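About Dotarum

Dotarum is a documentation service for archives and memorial sites concerned with the Second World War and the occupation years. We process paper records: camp registers, hospital admission books, transport lists, burial ledgers, denazification files and the correspondence that was filed with them. The output is a set of page scans, a transcription and a name index that can be searched and cited.

The company grew out of a cataloging contract for the Egger papers, a private collection of district health office files. The collection came in 48 boxes, with no finding aid and with several file series mixed together. The working methods written for that job are still the base of our procedures. We now have 14 employees at one site, including paper conservators, readers of German cursive scripts and database staff.

What we do

Intake. Each delivery is checked against the sender's list and given a shelf number. Folder order is recorded before anything is moved, including order that looks wrong.

Scanning. Bound volumes are scanned in a cradle and loose sheets on a flat bed. Blank versos are scanned as well. Covers, tabs and inserted slips get their own image numbers.

Transcription. Every page of names is read by 2 people working separately. Differences go to a third reader. Spelling is kept as written, and a standard form is added in a separate field. Doubtful letters are put in square brackets and stay there until another source settles them.

Indexing. Records go into Zoritar, our in-house index software. Zoritar holds the source reference for each entry, down to the line on the page. Two entries are linked as the same person only when at least three fields agree – a matching name and birth year is not enough.

Euphemisms and cover terms in the original records are transcribed as they stand. Where the meaning is established in the literature, a note is added with the reference. We do not change cause-of-death entries, even when they are known to be false, but we flag them.

Access and restrictions

Medical files are closed to general search for the period set by the holding archive. Relatives may send a written request, which we pass to the archive for a decision. Replies usually take about 60 days. We do not sell data, and we do not appraise or buy documents or militaria.

Current work

The Clornolura project covers the labor office card file of that district and the matching employer lists. Scanning is finished. Transcription continues, and the first part of the index is due to go to the holding archive in October.
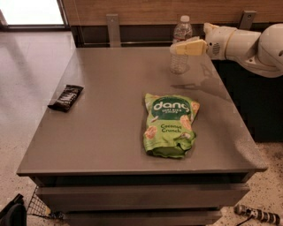
Green chip bag on a gray drawer cabinet.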